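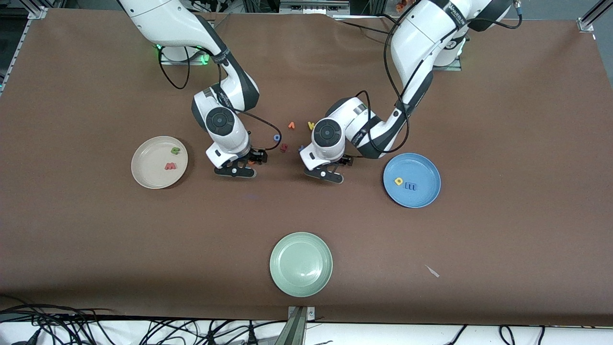
Fig. 1. Sorting cell, foam letters and three plates, both arms over the table.

Ticket 842
Opened by: Delali Mensah
Assigned to: Adel Benjelloun
Date: November 2021
Status: open

Problem: Tidy-up task stalls when letters lie close together. Both grippers go for the same pile and the planner stops with a reach conflict. Single letters out in the open get picked up fine.

Log
Ran 30 trials with the Drokitz planner. 11 ended in the conflict stop. In 4 more a gripper closed on two letters at once.

Raised the minimum gap between the wrists. Fewer conflict stops, but the arms now wait on each other and a full table takes about twice as long.

Tried one arm only. No stops. Letters under the idle gripper are missed because the overhead view can't see them. Parking that arm farther back fixes it.

Adel: Rodrigues asked if this is ready for the toy bins at the Nosta daycare. My answer is no. A child clears the same pile faster, and we still reset by hand after a stop. Keep to one arm for now.

Next: retest with the June calibration file, then go back to two arms.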